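Häufige Fragen zu Taschen und Rucksäcken

Lohnt sich eine teure Tasche überhaupt?
Selten. Wir haben hier Modelle für 74 Euro und für 375 Euro liegen, und beim Stoff erkennt man den Unterschied kaum. Für den Aufpreis gibt es oft einen Namen und einen hübscheren Karton.

Was taugt die Angabe »wasserabweisend«?
Wenig, solange niemand dazuschreibt, wie lange. Eine Beschichtung auf dem Stoff hilft nichts, wenn es durch die Nähte tropft. Für Papiere und Elektronik bitte eine eigene Hülle verwenden.

Worauf soll ich beim Reißverschluss achten?
Ganz auf, ganz zu, mehrmals, auch um die Ecken herum. Was im Laden hakt, hakt zu Hause auch. Bei dunklem Innenfutter wie in der grauen Tasche mit dem halb offenen Reißverschluss findet man kleine Sachen außerdem schlecht wieder - ein helles Etui hilft.

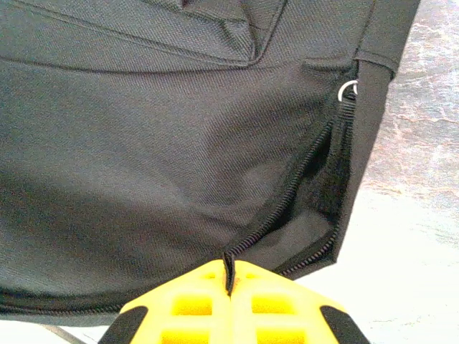
Warenkunde & Reparatur | Team Stilateo

Wozu ist der kleine Metallring an der Seite?
Für Schlüssel oder einen leichten Anhänger. Einen Schultergurt würden wir nur einhängen, wenn der Hersteller das ausdrücklich vorsieht. Die Schlaufe am Ring ist die Stelle, an der wir zuerst ziehen.

Darf die Tasche in die Waschmaschine?
Auf manchen Etiketten steht ja. Wir glauben es nicht recht und nehmen lauwarmes Wasser und eine weiche Bürste.

Repariert ihr auch fremde Marken?
Ja, nach Ansicht. Arwel Harries sagt vorher, ob es sich rechnet, und das tut es nicht immer.

Stand: 28. März 2022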